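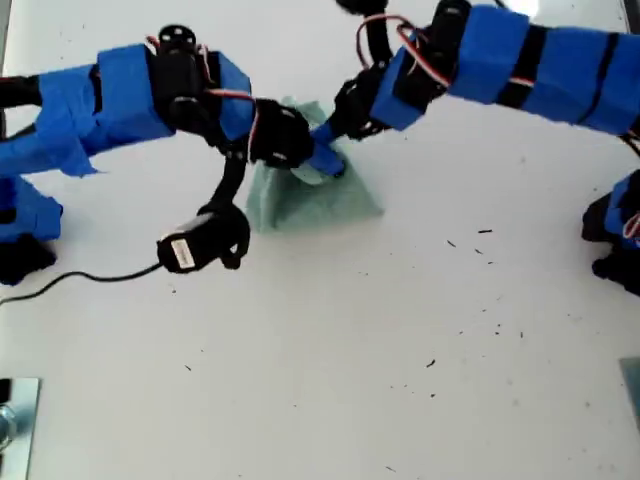
Green cloth, crumpled, on the white table

From: Mieke Hendriks
To: Hjaltested swimmers list
Subject: Re: [swim] First December, what should I bring?

Agathe Lacroix wrote:
> Hello all, I've swum off the slip at Hjaltested since June and I'd love
> to keep going through December this time. Last year I gave up when the
> clocks changed. I can manage the getting in (just!) but the getting
> dressed afterwards is awful. My fingers stop working and I stand there
> fighting with a sock. Is it worth buying one of those big changing
> robes? And how long do people stay in? Romain said two minutes, but
> Lucienne seems to be in there half the morning.
> Agathe

Oh Agathe, do keep going! December is my favourite month of the whole year down there. The water goes that dark bottle colour, the gulls have the place to themselves, and when the sun comes up over the Sernstead side you get it straight in the face while you're up to your neck. I came home grinning every single time last winter, even after the morning with the hail.

Socks first, as I have strong feelings about them. Buy them two sizes too big, thick and woolly, and put them inside your boots before you swim with the tops folded back over. Then you can more or less step into the lot. Same with your top layers: put the vest inside the shirt inside the jumper at home and pull all of it on in one go. No buttons, no bra, no tight jeans. I once had to walk home with my coat done up over nothing much because I couldn't work a zip, and I've never worn those trousers to the slip again.

On the robe, I'd wait. They're lovely but they're dear and they take up half the car. Lucienne Hamel has one and swears by it, and I'm sure she'd let you try it on. I managed five winters with an old dressing gown and a woolly hat. What makes far more difference to me is having two towels, a big one to stand on and a small one for the actual drying. The small one wants to be soft with a bit of fuzz to it. Thin flat ones just push the water about, and the really thick ones never dry out on the line at this time of year.
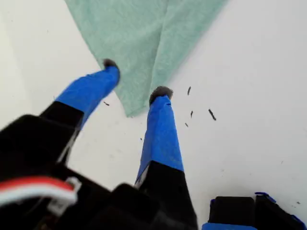 Pale mint towel with a soft, fuzzy knit

Pat, don't rub, and do the top half first. Get the hat on before you've done your legs. I wash mine with no softener at all, hang them over the kitchen door and give them a good shake when they're nearly dry, and they stay nice for years.

How long to stay in: please don't go by Lucienne! She's been at it for 26 years and she grew up swimming in worse. Romain's two minutes is a good place to start and there's no prize for going over. When the water's down at 6 degrees I do a few minutes, along to the second ring and back, and I get out while I still feel I could do more. You carry on getting colder once you're out, which caught me by surprise in my first winter, so start dressing straight away and save the chatting for when you've got your coat on. Then walk about a bit, have something hot, and don't drive until the shivers have gone.

Other things for the bag: an old bath mat, a hot water bottle wrapped up in your clothes, a flask with a cup you can hold in mittens, and cake. Villads Mikkelsen brings ginger cake when the tide's early and it's worth getting up for.

And never go in by yourself, even for a quick dip. A few of us are at the slip most mornings at half past seven, so just post here the night before and one of us will look out for you. If there's swell coming over the end of the wall we stay out and drink the tea anyway.

Has anyone got a spare pair of neoprene gloves in a small, by the way? Mine have split at both thumbs, and Agathe might like a pair to try as well.

See you down there, so pleased you're joining us!

Mieke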